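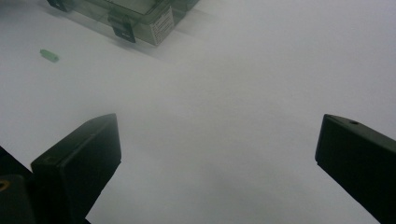 A **latch box**, also called a clip box or clip-lid box, is a plastic storage container with a separate lid held down by snap clips fixed to the rim or the lid. Latch boxes are used in homes, schools, workshops and offices to keep small and medium-sized items together and to protect them from dust. They are sold in a wide range of sizes, from pencil boxes to underbed chests.

## Terms

The part that holds the lid down is usually called a latch or clip. In trade lists the two words are used for the same thing, although some makers keep "latch" for a part that turns on a hinge pin and "clip" for one that can be pulled off by hand. The lower end, which the user lifts to open the box, is the tab. The raised edge that the clip hooks over is the rim or lip.

A box without latches, closed by pressing the lid on, is normally called a push-lid box. A box with its lid joined along one side is a hinged box, whether or not it also has clips.

## Construction

### Body

Most bodies are injection-moulded from polypropylene in one piece. The walls usually slope inwards towards the base, so that empty boxes can be stacked one inside another with the lids off. The slope takes away some room at the bottom, and a box will generally hold less than its outside measurements suggest.

Bodies may be clear, translucent or opaque. Translucent grey, often sold as "smoke", lets the user see the general shape of the contents without showing them fully. It also hides scuffs better than clear plastic. Opaque boxes are chosen for things that fade, such as coloured paper and some fabrics.

### Lid

The lid is moulded separately. On most designs a shallow step runs round its upper face and takes the base of the next box in the stack. Some lids carry a foam or silicone strip in a groove on the underside. Boxes of this kind are sold for use in sheds and garages, but a strip does not by itself make a box watertight, and few makers claim that it does.

### Latches

Latches are often made in a colour that contrasts with the body, black on grey being common. Small boxes may have one at each end. Larger ones have further latches along the long sides, where the lid would otherwise bow upwards.

A typical latch is a rectangular plate with a hook at the top and an angled tab at the bottom. Pressing the tab inwards pulls the hook down over the lid and past a ridge on the body, and it stays there until the tab is lifted. The closing force comes from the slight bend in the plate, so a latch that has lost its shape will shut but will not grip.

## Sizes

Capacity is given in litres for household boxes. Office boxes are more often described by the paper size they take. There is no common standard for the outside measurements, and lids from one range seldom fit another even where the stated capacity is the same.

The Grondis range, which was supplied mainly to schools, used a four-figure code moulded into the base. The 2128, a shallow box for A4 paper, was the best known and is still asked for by number. Its lid also fits the deeper box in the same series – a feature that later ranges did not keep.

## Use

### In the home

Latch boxes are used for craft materials, sewing things, batteries, chargers, first aid supplies, toys and seasonal decorations. The smaller sizes are often kept on or near a table and opened several times a day. Larger ones tend to be filled once and put away.

Sorting is usually done on a clear, pale surface, where small items are easy to see. The box is placed towards the back of the table and the items are laid out in front of it, then returned in groups. Laurier Landry's handbook *A Place on the Shelf* recommends that loose pieces go into bags or trays first, and that nothing should be put directly into a box if it is smaller than the user's thumb.

### In schools and workshops

Classroom sets are commonly kept one kit to a box, with a list of contents inside the lid. The primary school at Estthorpe changed from open trays to latch boxes in 2000 and had 300 of them in use by the end of the following school year. Harvey Paquette, who ran the stockroom, wrote that missing pieces were found sooner under the new arrangement, but that younger pupils needed help with the stiffer clips.

In workshops the boxes are used for fixings, spare parts and hand tools. Heavy contents are better divided between several small boxes, as a full large one can pull its latches open when lifted by the lid.

## Labelling

A label is normally placed on the front face, near a corner, where it can be read when boxes are stacked. White paper stickers are the cheapest kind and take print or ink well. They are difficult to remove once they have aged. Warm soapy water will lift most of them, while solvent cleaners may cloud the plastic.

Many new boxes come with a maker's sticker already in place. Some users leave it on and add their own beside it, and others write on masking tape, which can be changed when the contents change.

## Care and faults

Boxes can be washed by hand in warm water. Dishwashers may warp the lid. Latches should be left open while the box dries, so that water does not stay behind the plate.

The usual faults are:

- a cracked hook, often caused by closing the latch on a lid that is not fully seated
- a lost latch, where the clip has sprung off its pins
- a bowed lid, common on long boxes stored under weight
- splits at the corners of the base, mostly on boxes kept in the cold

Clips for some ranges can be bought separately. Brotent sells them in packs of 2, and Sakai supplies a clip together with its pin. Fitting one takes a few seconds and needs no tools – the clip is held at an angle to the rim and pressed until both sides seat.

Polypropylene is marked with the number 5 inside the recycling triangle. Whether rigid boxes are taken in household collections varies from one council to another, and latches made of a different plastic may have to be removed first.

## See also

- Archive box
- Drawer organiser
- Stacking crate
- Toolbox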